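Drosell (firmware)

Drosell is a free bootloader and firmware package for small single-board computers and microcontroller boards. It starts the processor, checks the attached memory and storage, and hands control to an operating system or to a single program written for the board. It was first written by Fredy Quintero and is now looked after by a small group of developers under the name Putwood. The source code is released under a permissive licence.

History

Quintero began the project as a replacement for the loader supplied with the Plilora, a low-cost board sold mainly to schools and hobbyists. The original loader could only start from a memory card and gave no message when the card was missing or damaged. The first public version of Drosell added a serial console and a short set of error codes, but supported no other hardware.

Support for further boards came slowly. Clotilde Chevalier joined the project after sending in a set of changes for the Gaillard family of boards, which use a different memory controller. Her work split the code into a common core and a separate layer for each board, and this arrangement has been kept ever since. Version 2 was the first release built in this way. It dropped the old configuration format, and settings files from earlier versions have to be converted by hand.

The name Putwood was first used for the build server and later for the group as a whole. It has no legal standing of its own.

Design

Drosell runs in two stages. The first stage is small enough to fit in the on-chip memory of the supported processors and does little more than set the clocks and bring up the main memory. The second stage is loaded from flash, a memory card or a USB drive, and contains the drivers, the console and the update code.

Settings are kept in a plain text file which can be edited on any computer. If the file cannot be read, the firmware falls back to a set of built-in defaults and prints a warning on the serial port. Two copies of the second stage can be stored side by side. When an update fails to start, the board returns to the older copy after the next reset – a feature that has to be switched on, as it doubles the space needed in flash.

Supported hardware

Version 2 runs on 14 boards, of which nine belong to the Gaillard family. The remainder are revisions of the Plilora and a few compatible designs from other makers. Boards with less than the minimum amount of flash can use the first stage alone, with the user's own program in place of the second. 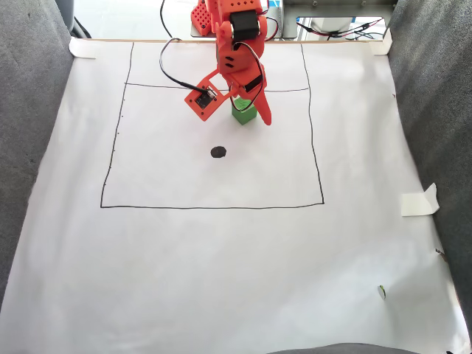
3D-printed robot arm with servo motors.

Typical uses include teaching, data logging, home automation and hobby robotics. Programs that need a steady response time are usually started directly from the second stage, without an operating system. Drosell passes the state of the pins to the program unchanged, so any outputs set during start-up stay as they were until the program alters them.

Wireless network start-up is not supported. A wired version exists for seven of the Gaillard boards and is marked as experimental in the manual.

Releases

New versions normally appear in April and October. Bug fixes are issued between them when needed, and only the current release and the one before it receive security fixes. Ready-made files are provided for every supported board, together with checksums.

The manual is kept in the same repository as the code. It is written in English, with a French translation begun by Chevalier that covers installation and the serial console but not the chapter on adding new boards.

See also

Bootloader
Embedded system
Single-board computer
Serial console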